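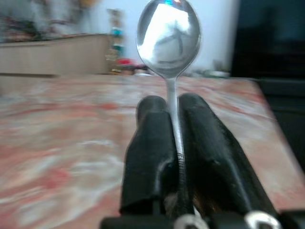

Reviewer at Bronside: we ran the Hudec deep-hole tap extension on 17 blind holes in mild steel plate before the drive square showed any polish, and the tap came out by hand every time. The retaining ball was stiff for the first few changes. I'd order the 20 mm square-shank adaptor at the same time, as the standard one does not suit our older wrenches.

Hudec Tap Extensions, Series 2
Supplied by Barngate Tool and Fastener

Hudec Series 2 tap extensions carry a standard hand tap or machine tap into recesses and between flanges where the body of a tap wrench will not fit. The male end has a square the same size as the tap shank, so the wrench already used with the tap will also drive the extension. The female end is broached to take the tap square and bored to locate on the round part of the shank.

Series 2 replaces Series 1. The socket is deeper, and the single grub screw has been changed to a spring-loaded ball with a screw lock behind it. Series 1 grub screws are still stocked. Series 1 bodies are not.

Specifications

Body: alloy steel, through-hardened and tempered
Finish: black oxide, oiled
Drive: external square, matched to tap shank
Socket: internal square with round pilot bore
Retention: ball with screw lock
Direction of use: left or right hand
Marking: shank size and series number, etched on the body

Selecting a size

Measure the tap shank, not the thread. Two taps of the same thread diameter may have different shanks, depending on the standard they were made to. Measure across the flats of the square and across the round shank directly below it. Both figures must agree with the size etched on the extension. A tap that rocks in the socket will cut an oversize thread and may break at the first full turn.

Reduced-shank machine taps can be held if the square is full length. Taps with a worn or rounded square should not be used with this product.

Three body lengths are made in each shank size: short, standard and long. Use the shortest body that clears the work. The long body flexes slightly under load, and this is felt at the wrench as a delay before the tap moves. With small taps in stainless steel, that delay is enough to hide the point at which the tap starts to bind.

Use

1. Wipe the socket and the tap square clean. Swarf in the corners of the broach will hold the tap off centre.
2. Back off the screw lock, push the tap in until it seats, and tighten the lock by hand with the key supplied.
3. Start the thread with the extension square to the work. A guide block is recommended for the long body.
4. Apply cutting fluid to suit the material. Reverse to break the chip at regular intervals.
5. Release the lock before pulling the tap.

Do not use with an impact driver or air ratchet. Do not join extensions end to end -- the warranty does not cover a body broken in this way.

Care

Remove cutting fluid after use and coat lightly with oil. Some wear of the black finish at the corners of the drive square is normal. Replace the body if the socket mouth has spread or cracked.

Related items

Prosgate T-handle tap wrench, sliding bar
Prosgate tap guide block, hardened
Hudec square-shank adaptor, 20 mm
Hudec replacement ball, spring and lock kit, pack of 3

Ordering

Sold singly or as a boxed set. One key is supplied with each order of single bodies, and 2 with each boxed set. Most sizes are held at the Barngate warehouse. The long body in the largest shank size is made to order -- allow extra time, and note that it cannot be returned unless faulty. Trade account prices are shown after login.

Page revised 8 March 2024. Sizes and finish may change without notice.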